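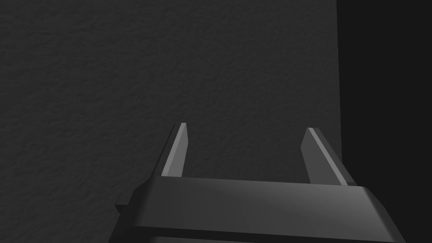
只在仿真里练过的机械臂，到了真机上还能用吗？

能用到什么程度，要看仿真里的画面换得够不够勤。墙面、灯光、相机的位置一直在变，策略就没法死记某一种背景，搬到真机上以后掉的分会少很多。接触和摩擦这一块光靠换画面补不回来，还得拿真机数据再调一轮。

大家好，欢迎来到 Grirnow 的“关于我们”！这一页我拖了很久才动笔，原来那版是建站时随手填的，就一句“我们是一个研究机器人学习的小实验室”，有同学来面试的时候当着我的面念了出来，我脸都红了。所以这次我认真写，写得啰嗦一点，你挑着看就行。

我们做的事情，往大了说叫机器人操作，往小了说就是教一只夹爪在看不太清楚的时候别犯傻。我读书的时候做的是抓取，那会儿流行把相机架在桌子对面，整张桌面一览无余，东西摆在哪儿清清楚楚。后来去一个仓库做测试，货架又深又窄，外面架的相机根本拍不到里头，只好把相机装到手腕上。这一装就装出了一堆问题：手一动画面就跟着动，离东西一近，视野里就只剩一大片面，看不到边，也不知道离它还有多远。当时的策略在这种地方特别容易发呆，或者更糟，一头撞上去。我在那个仓库蹲了一个夏天，撞坏的指尖装了小半个抽屉（抽屉现在还在，搬家都没舍得扔）。

Grirnow 就是从那个抽屉开始的。

先说说我们的方法吧，名字叫 Enier。这个词没有什么深意，是某天晚上给文件夹起名的时候随手敲的，后来代码里到处都是，改不动了，只好写进论文里。Enier 要解决的就是上面说的那种局面：手腕相机里几乎没有可以认的东西，只有一面墙、一块板、一个箱子的侧面，策略得自己判断该继续往前、该停，还是该退回去换个角度再看。

做法说起来挺朴素的。一般的训练里，这种画面常常被当成废数据筛掉，大家都喜欢目标在正中间、光线又好的那种片段，看着舒服，学得也快。我们把它们捡回来了，还专门去造。每一段仿真开始的时候，夹爪会被放到一个“尴尬”的位置，面前可能是一片糙糙的墙，旁边可能黑得什么都没有，手指张着，中间也没夹东西。从这里出发，策略要先想办法找回任务，再去做任务。找回来的这一段路我们单独给奖励，走得稳的多给，贴着墙乱蹭的少给。就这么一个改动，后面所有的事情都是围着它转的。

你可能会问，那为什么不在手腕上多装几个传感器，测个距离不就完了？我们也装过，装了一圈，好用是好用，可线一多，手腕就转不利索，客户那边的设备又未必肯让你加东西。我个人的态度是，能加就加，不丢人，可是单靠一个相机的时候也得有个过得去的底线。Enier 管的就是这条底线。

再说仿真环境，它叫 Dumley，是我们自己搭的。物理引擎用的是现成的开源引擎，我们没那个本事也没那个必要从头写，花力气的地方都在画面上：墙面的凹凸、颗粒的粗细、光从哪边来、暗处有多暗。最早的一版墙面特别光，一点纹理都没有，训出来的策略在仿真里漂亮极了，一上真机，碰见一面有点麻麻赖赖的水泥墙，整个就慌了，原地抖。我们那几天围着那面墙研究了好久，拿手电筒从各个方向照它，隔壁公司的人路过，表情很复杂。

现在 Dumley 里的表面分成 5 类：光滑的、细颗粒的、粗颗粒的、有缝的，还有反光的。反光的到今天都还没做好，这个我得先承认。金属柜门那种又亮又带倒影的表面，策略会把倒影里的自己当成别的东西，然后往后躲，躲得还挺有礼貌。我们有好几个想法在试，等有了能拿出手的结果再写到“近期”里去。

暗处也是一个大坑。仿真里的黑可以是纯黑，一点信息都没有，真实相机拍出来的黑总带着噪点，两边一比就不是一个东西。早先我们偷懒，给所有暗处统一加了一层噪声，结果策略学会了拿噪声当路标，看见噪点就知道那边是空的，大摇大摆地就过去了……现在是每一段都重新抽，噪声强弱随机，有时候干脆不加，让它谁也靠不住，只能老老实实地慢慢动、多看几眼。

说到结果，来实验室参观的人最关心这个，我就直接讲了。Enier 的主实验用了 3000 段仿真数据训练，之后在真机上跑了 253 次，每次都从看不见目标的位置起步。跟不加“找回”奖励的版本比，撞墙的次数明显少了，找到目标以后的抓取成功率倒没怎么变，这跟我们事先想的一样，毕竟我们压根没动抓取那部分。让我有点意外的是时间，平均每次花得更久。它变得谨慎了，会退一步再看，有时候退得太勤，急性子的人在旁边看着特别难受（我就是那个急性子）。论文审稿的时候也有意见说太慢，我们老老实实把耗时的曲线放进了正文，没往附录里藏。

失败的那些我们也一段一段看过。最常见的一种是在墙角：一边是有纹理的墙，一边是全黑的，策略在交界的地方来回犹豫，左挪一点，右挪一点，直到时间用完。第二常见的是起步时手指离墙太近，指尖把本来就不多的画面又挡掉一块。还有几次纯粹是我们自己的错，相机标定完忘了保存，跑了一下午才发现，那个下午的数据全扔了，没有算在上面那个数里。

有合作的朋友问过我们，为什么不干脆把夹爪从画面里抠掉，免得碍事。我们试过！效果反而变差了。手指留在画面里，策略好像能拿它当个参照，知道自己的手在哪儿、张了多大。“好像”两个字我是故意写的，我们只做了对比，没有把原因彻底弄明白，所以你在我们的论文里也只会看到“与之一致”这种很怂的说法。要是你对这个问题有想法，非常欢迎来信，真的，我们已经为它吵过好几顿晚饭了。

除了 Enier，手头还有一个项目叫 Güneş。这个词是土耳其语里的“太阳”，项目做的是光照，起名的时候大家一致觉得特别合适，后来才发现有一半的系统打不出 ş 这个字母，文件夹只好写成 gunes，每次看到都有点别扭。Güneş 想回答的是：训练的时候光到底要变多少才够？变少了不够用，变多了训练慢得要命，显卡的电费单子也很吓人。目前的办法是让光的变化跟着策略的水平走，策略学得稳了就把光调得刁钻一点，比如主光从上面偏右的地方打下来，另一半全留在暗里；策略开始吃力了就放宽一些。第一轮跑了 4 个月，中间推倒重来过，现在总算有条像样的曲线了。

我们的工作方式，想来的同学应该最想看这一段。实验室不大，一个长条形的房间，真机在靠里的一头，工位在靠窗的一头，中间是一张谁都可以用的大桌子，常年堆着扎带和内六角扳手。每天上午十点半大家碰一下，说说昨天跑了什么、坏了什么，站着说，说完就散。晚上一般不要求留人，训练自己会跑，人没必要陪着它。真机旁边必须有人才能动，这条没有商量的余地，急停按钮在哪儿，来的第一天就要学。

新来的人，不管以前做过什么，头一件事都是在 Dumley 里搭一面墙。听起来很无聊对吧？可是一面墙搭下来，材质、法线贴图、灯光、相机内参全都得碰一遍，搭完再拿现成的策略去跑一跑，看它在你的墙前面怎么发呆。好多后来挺有意思的点子都是从这里冒出来的，墙角那个问题最早就是一位实习的同学搭墙的时候把灯放错了位置，整整一边黑掉，策略当场卡死，我们才知道还有这么一个毛病。

代码方面，Dumley 的场景和材质部分是公开的，训练脚本也在里面，文档写得一般，我知道，十二月之前会补一版像样的安装说明。真机的控制部分目前不公开，里头有几处跟我们那台机器绑得太死，放出去只会害人。用我们的代码发现了问题，请在仓库里提，别发到我的私人邮箱，那里面的信我经常隔很久才看到，怕耽误你。

我们也接一点合作，主要是仓储和设备检修这两个方向，都是空间窄、光线差、相机只能装在手上的活儿。要是你的场地敞亮得很，桌子对面能架相机，那我会劝你别找我们，用现成的方案又快又便宜。合作一般先从一段录像开始：你把场地拍给我们，我们在 Dumley 里搭一个差不多的，先在里面跑跑看，行就往下谈，不行我们会直说。以前有过搭完以后发现根本跑不通的，我们把失败的录像整理好发了过去，对方反倒挺高兴，省了一笔设备钱，第二年又带着另一个场地来找我们。

至于钱从哪里来，一部分是合作项目，一部分是研究资助，都会在每篇论文的致谢里写清楚。谁出的钱也不能决定我们报哪几组数，这一条写进了每一份合同。

参观的话，提前写信约就好，下午来比较合适，上午真机常常在做标定，动也动不了，你来了只能看我们拧螺丝。门口的铃有时候不响，多按两下，还不行就敲窗户，靠窗坐的就是我！

相关内容
Enier：从看不见目标的地方起步
Dumley 材质库更新记录
Güneş 第一轮训练小结
墙角为什么这么难：失败片段整理
反光表面的几次尝试
实习与访问申请
合作咨询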